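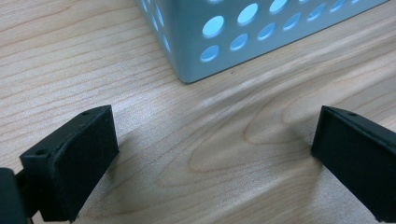 Do you do the buttons up before you fold a shirt? Top one, middle one and the last one, and leave the rest alone.

I'd been in Gobnait Ó Riain's workroom for two minutes when I asked that, and I'd already got my notebook out, so you can tell how badly I wanted to know. I am a dreadful folder. My shirts go into the drawer like leaves going into a compost bin, and I've always assumed there was a trick to it that other people were taught on a day I was off school.

Gobnait sells second-hand shirts. She has a little business called Retamal, up a flight of stairs in Plosbridge, and every shirt that goes out of the door has been washed, checked, mended if it needs it and folded by her or by Edvin Strand, who works afternoons. She spent 7 years before that on the menswear floor at Himow, which is where she learnt to fold properly, and also, she says, where she learnt to dislike it.

"It was all cardboard and pins," she told me, putting the kettle on. "You'd fold round a board, every one the same width to the hair, and then somebody would come along and shake one out to look at the sleeves and put it back like a dishcloth. So you'd do it again. I used to dream about it! When I left I told my sister I'd never fold another shirt as long as I lived, and look at me."

We had tea first (strong, in my case, and something with fennel in it for her) and then she cleared a bit of room and talked me through how she does it. I wrote it all down as fast as I could, so forgive me if there's a wobble.

"Face down to start," she said. "Arms out to the sides. Smooth it from the middle with the flat of your hand, and do it slowly, you're pushing the air out. Then one side comes over to the middle of the back, and the sleeve comes down along it. Then the other side. Then up from the bottom, once for a long shape, twice for a drawer. Turn it over and there's your front."

I asked where I was going wrong, and she made me do one. It was one of hers, a nice stripy poplin, and I was nervous about it. She let me get all the way to the end before saying anything, which was kind, or possibly cruel.

"You're fighting the sleeve," she said. "Everybody fights the sleeve. It's longer than you think it should be, so you try to get the whole lot down in one go and it bunches at the shoulder, and then you've a lump. Let it angle off a bit. Bend it at the elbow if you have to. It's behind the shirt, who's looking?"

My second go was better. My third was worse, but we'll move on.

What she really loves is flannel, and I can see why, now I've had a go at it. Poplin remembers everything you do to it, every crease, including the ones you didn't mean. Flannel just sort of gives in. "It's a forgiving cloth," she said. "It's soft at the fold. You can be a bit rough and ready and it'll still sit there looking comfortable. The trouble with checks is that they tell on you. If you've folded it squint, the lines go squint, and the eye goes straight there."

So do you line the checks up? "I do if I've time. Edvin doesn't, and his sell just as well."

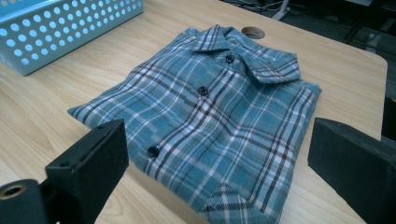 Blue plaid shirt, folded with the placket facing up and the collar open.

I wanted to know about collars, having always squashed mine. She had a lot to say about collars! At Himow they were propped up from the inside with a strip of plastic, and she won't have that in the place. She lets them fall open a little at the neck and runs a thumb round the fold so it keeps its roll. "A collar wants to look as if there's been a neck in it," she said. "If you iron the point flat and press it down hard it goes like the flap of an envelope. I'd sooner one side flew out a bit. It's a shirt, it's for wearing."

And then dark buttons on a pale check, which she's got strong feelings on (she's for them), and white plastic buttons on anything at all (against). She keeps odd ones sorted by size and by how many holes they have, and if a shirt comes in missing one she'd sooner change the whole set than put on a near match. I said I'd never once noticed a near match. "You would if you were the one doing it up every morning," she said.

It was gone three by then and Edvin had come in with a bag of shirts from the launderette at Bidgate. He's very quiet, and he got straight on with it, and I have to say watching him was a bit like watching someone shuffle cards. I asked him how long one takes him and he thought about it for a while. "A short one," he said, meaning a short time, I think. Then he said, "Flannel is quicker. Linen I leave for her."

Gobnait laughed at that. Linen is the one that still gets the better of her. She rolls it, mostly, with tissue in the middle, and if the customer is local she'll hand it over on a hanger and be done with it.

She keeps a ledger, an old-fashioned one with a ribbon, and since opening she's sent out 2464 shirts. She looked it up for me and was a bit surprised herself. "I'd have said less. I'd have said I was only getting going." They're wrapped in plain paper with a bit of string, with a card inside saying how to wash the thing, and people do write back. Murdo Niven, who bought a brown corduroy one from her in February, sent a photo of it on the back of a kitchen chair, still folded, with a note to say he hadn't the heart to undo it. She's got that one pinned up over the sink.

"Wear it!" she said to the photo, quite crossly. "Wear the thing, Murdo!"

I asked about drawers, for the sake of those of us who'll be doing this at home and have no ribboned ledger. She's a believer in standing shirts up on their folded edge, like files, so you can see the lot at once. But she won't do it with heavy ones, which slump, and she thinks a shallow stack of thick shirts on a shelf is perfectly good. She's not fussed about boxes and dividers either. If you've something the right size, use it, and if it has holes in it so much the better, as cloth likes a bit of air.

How often does she think a folded shirt should be shaken out and done again? "If it's flannel and it's summer, put it away with the fold in and forget it. If it's cotton, every so often, and fold it somewhere different, or you'll get a line that never leaves." She rubbed her thumb over the edge of the nearest one as she said it. I've noticed since that I do this too, in shops, and my daughter has asked me to stop.

I took a shirt home, of course I did. Greer Dunbar, who edits these pages, had told me firmly that I wasn't to come back with shopping, and I held out until my coat was on. It's a moss green one with a soft collar and she folded it for me while we were still chatting, without looking down.

I undid it that evening to try it on and then had a go at putting it back the way she'd had it. The first side went over beautifully. The sleeve, I'm sorry to say, I fought.

Retamal is upstairs from the key cutter's in Plosbridge, at number 24, and opens at ten. Ring the lower bell, the upper one doesn't work.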